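Play kitchen set

A play kitchen set is a group of toy utensils, toy foods and, in larger sets, small appliances, used for pretend cooking and for lessons in sorting and naming. Sets are sold complete or built up piece by piece. Firms such as Guérin and Idard supplied them to nurseries in boxes of 18 or 33 pieces, and many owners mixed these with ordinary household items.

Layout

On a tabletop, the appliance is normally placed at one side with its door facing inwards, so that the middle stays free. Plates and bowls are set apart from it. A sponge may be kept close to the door. 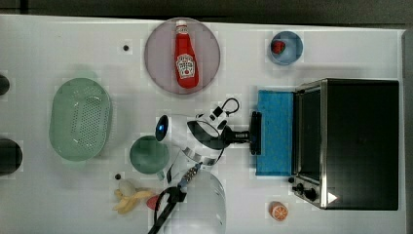
Yannick Marchal objected to this arrangement in a letter to the Rareo catalogue, arguing that a door opening towards the middle takes up the space most needed for serving, and that the oven should face the user. Later editions of the catalogue showed both layouts.

Utensils

The usual utensils are a colander, a cup for measuring or drinking, one or more pots and a spatula. Oval colanders with a handle at each end are common, as they can be lifted with both hands. Pale green became a frequent colour after Serbridge introduced it, and pieces from different makers often match closely enough to be used together.

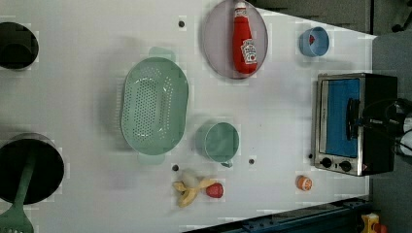
Pots are generally darker and heavier than the rest. They are kept at the outer edge of the table, and the spatula is stored across the rim of the largest. Benoît Lemaire, in his handbook for nursery staff, recommended a slotted spatula on the grounds that it is easier to grip when washing up.

Toy foods

Fruit is the most common type of toy food. The banana is often moulded partly peeled, which makes it easy to tell from other yellow pieces. Strawberries are small and are usually bought in pairs, one for the bowl and one for the table. Bottles of sauce are laid on a plate to stop them rolling.

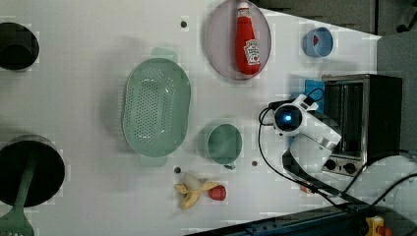
Colander and cup beside a peeled banana and a strawberry.

Storage and wear

Guérin tested its hinges to 3,000 openings and its cup handles to 1,000 lifts. Small foods are the parts most often lost — a strawberry can pass under an oven unnoticed — and replacements were sold singly until the range closed.

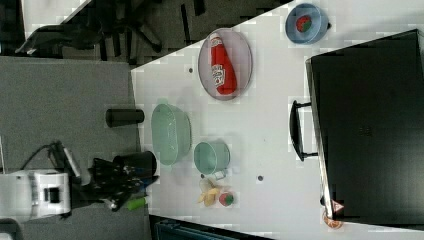

Black oven with curved handle; light blue bowl near its upper end.

See also: Toy food; Doll's house furniture; Colander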